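4. Demostración con visitas: la bolsa con cremallera

Este apartado sirve para jornadas de puertas abiertas y visitas concertadas en la sala de Nulstead. Quien venga a montar la célula desde cero debe leer antes el apartado 2. Se da por hecho que los dos brazos están anclados, calibrados y con la parada de emergencia comprobada.

Una advertencia previa para quien presente. El folleto comercial de Dultimix habla de "manipulación autónoma de textiles". En una visita conviene no repetir esa frase. Lo que se enseña son dos brazos trabajando sobre una bolsa de tela, en una mesa blanca, con luz controlada y una posición de partida que ha elegido una persona. Es bastante, pero no es lo que promete el folleto, y el público de Listmont lo notó en noviembre antes de que acabara la presentación.

4.1 Preparación de la mesa

1. Despeje el tablero y límpielo con un paño seco.
2. Coloque la bolsa de pie, en el centro, con la cremallera frontal hacia el público.
3. Separe las dos asas del cuerpo de la bolsa, una a cada lado. Si quedan pegadas a la tela, las pinzas tienden a pellizcar el lateral.
4. Lleve los brazos a la posición de espera y seleccione el programa 9.
5. Limite la velocidad al 30 %. El programa admite más; con visitas delante, no lo suba. 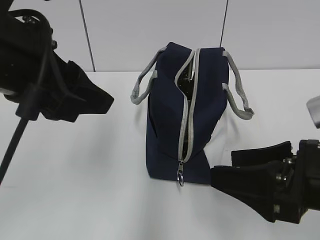

6. Haga un ciclo completo sin público. Si falla, corrija la posición de la bolsa y repita. Dos fallos seguidos obligan a recalibrar.

Nota: anote todos los ciclos de ensayo, también los malos. La cifra de aciertos que se cita en muchas presentaciones sale de contar solo los buenos, y algún visitante va a preguntar por ella.

PRECAUCIÓN: los cables de los brazos necesitan holgura. Compruebe antes de cada ciclo que ninguno pueda engancharse en las asas.

4.2 Durante la demostración

1. Sitúe al grupo detrás de la línea amarilla del suelo. Máximo, 20 personas.
2. Explique qué está programado y qué decide el sistema por su cuenta. Si no lo sabe con seguridad, dígalo.
3. Pulse INICIO y mantenga la otra mano junto a la parada.
4. No hable mientras las pinzas se acercan a la bolsa. El comentario entusiasta en ese momento distrae al operador y suele acabar en disculpa.
5. Si un brazo se detiene con el aviso 3881 (fuerza fuera de margen), no lo rearme de inmediato. Retire la tensión de la tela desde el panel, abra la pinza y vuelva a la posición de espera.

PRECAUCIÓN: no recoloque la bolsa con la mano durante el ciclo, ni siquiera "un poquito". Además del riesgo de atrapamiento, falsea lo que se está enseñando. 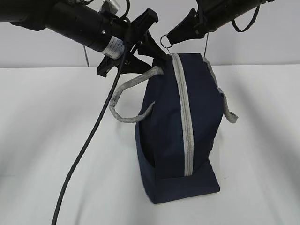

Preguntas que conviene tener preparadas

¿Funciona con otra bolsa? Con el ajuste de este apartado, no lo prometa. Tatiana Kopecký probó el mismo programa con el modelo blando de Yip y hubo que rehacer los puntos de agarre del asa izquierda.

¿Cuánto tarda una persona en hacerlo? Mucho menos. Es una respuesta incómoda y es la correcta.

¿Para qué sirve entonces? Remita a los datos de ensayo de la sala y evite las previsiones a cinco años. Las del folleto anterior ya han vencido.

4.3 Cierre

1. Lleve ambos brazos a la posición de espera y corte la alimentación de las pinzas.
2. Revise las costuras y las asas de la bolsa. Sustitúyala si hay hilos sueltos.
3. Guarde el registro de ciclos con el número de fallos a la vista.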